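Robot cell: gripper plate screws and glare on the table

Posted in Robots and Automation, August 22, 2024

Trarnthorpe Workshop Desk

We are responsible for one robot cell with a pale, smooth table top. Part of the work involves a dark display panel on a black support. The robot must approach the support from the side without disturbing the panel. Guidance is requested on two points: how the approach should be set, and how often the screws on the gripper plate should be checked.
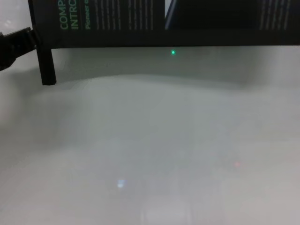 Replies

Cropper Maintenance

The approach should be taught at reduced speed, with the gripper level with the upper part of the post. Please mark the position of the foot on the table before teaching begins, and compare it after every run. If the foot has moved, the taught point is too deep and should be brought back by 2 mm.

A pale, shiny top will return reflections from overhead lamps. We dim ours to 80 per cent before any camera check.

Stanier_Cell_11

Just tighten everything once a week. It has always been sufficient here.

Wullum Technical Office

The previous reply should be treated with caution, as repeated tightening can damage the hex recesses. Our practice is to inspect the plate after roughly 3000 cycles and to tighten only those screws whose paint mark has shifted. The wrist camera may be used for a first look. Loose scraps should be cleared from the base before the arm is moved.

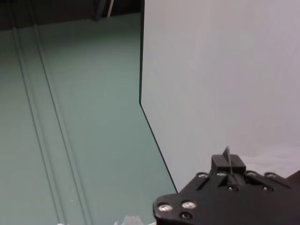

Gripper plate and screw heads, seen from the wrist camera.

A full inspection by hand is still required each March.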